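3.2 Reviews and the paperback edition

The second question is how far the reception of a history book in its first year shapes the form in which it is reissued. We took as our main case the Mollum list, a series of narrative histories of East and Central Asia published from Givthorpe. The publisher's files hold 465 reviews and notices, of which 69 deal with books that later came out in paperback.

Cai (Jianhua Cai, who catalogued the files) sorted the notices by where they were printed. Most came from daily newspapers and general magazines. Scholarly journals were slower, and in several cases their reviews were printed after the paperback had already been set. It follows that the quotations on a paperback cover come mainly from people writing for general readers. This was true even of Rutuvus, a long study of caravan law that few newspapers noticed at all. 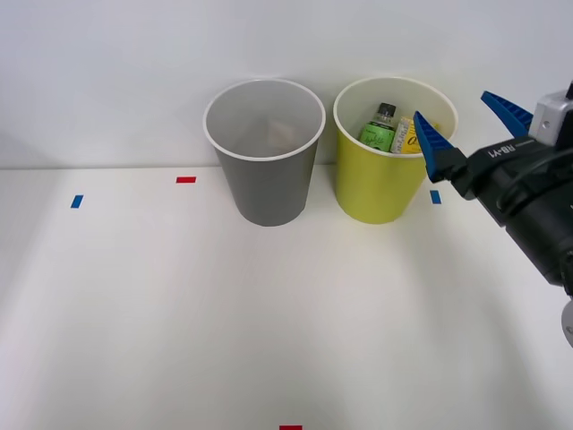
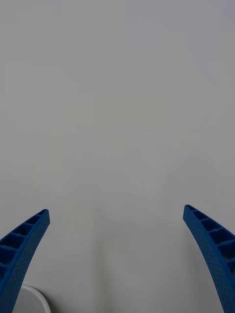

Figure 4. Two views from one place: a grey cup with a white rim and a second plastic cup on a white tabletop (first view); two blue gripper fingers over a pale surface (second view).

Prizes had a smaller effect than we expected. A shortlisting was usually added to the cover, but it seldom changed the text inside. Only 10 of the paperbacks had a new preface, and most of these prefaces answered a particular critic. The longest is in Yuan, where the author spends almost 50 pages on objections to his use of tax registers. Azimi has argued that such prefaces should be read as part of the scholarly debate, and we agree, though library catalogues rarely record them.

Corrections are harder to trace. The publisher kept no list of changes between printings, so we compared the hardback and paperback texts ourselves, chapter by chapter. Names and dates were the items most often altered. Changes to the argument were few and were nearly always made in the notes. Where a reviewer had pointed out the error in print, the correction was usually made without thanks or comment.

Section 3.3 turns to the translated editions, for which the files are less complete.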